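1/ In January I started to clean the flat before we give the keys back. Kitchen is finished. Today I stayed with the pale grey panel, which I was avoiding for weeks.

2/ The dark marks go mostly in one direction, slanting like the edge. Some look like dirt rubbed in, others more like thin scratches. I can't say which is which until I try.

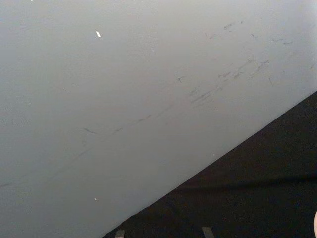
3/ First try: 500 ml of warm water, a drop of dish soap, soft cloth. I rub along the marks, never across.

4/ Rosaura says to use a white eraser for the rest. I will test in a corner first, I don't want a shiny patch on a matt colour.

5/ The long faint streak worries me more than the dark bits. If it is a scratch, I leave it and tell the landlord.

6/ Has anyone removed marks like these without repainting? Please write the name of the product, I go to the shops at 5.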